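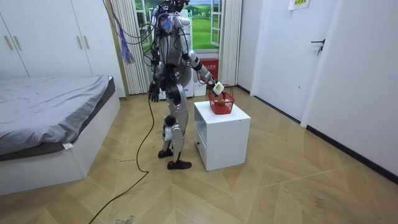
Red basket at the white nightstand

From: Hazem Alaoui
To: Ollano Gardeners
May 9, 2023

> Aurelio Goicoechea wrote:
> Are your tomatoes out yet? Mine have been sulking on the sill since April.

Oh, mine too, Aurelio! I put 20 in the ground last week and then it went down to 40 that night, so I ran out in my slippers with every bedsheet I own. I lost two (both Brotach, of course) and the rest look fine, if a bit
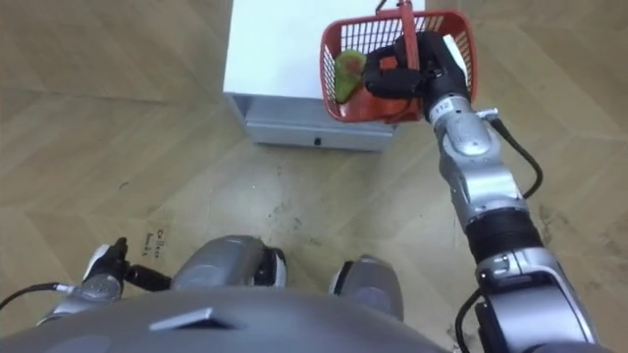 droopy. I'd wait another week if I were you, and go easy on the water. Got any spare basil?

Hazem

Shares: 40
2 comments

Noiphan: Lost all my peppers the same night :(

Aurelio: Plenty of basil, come by!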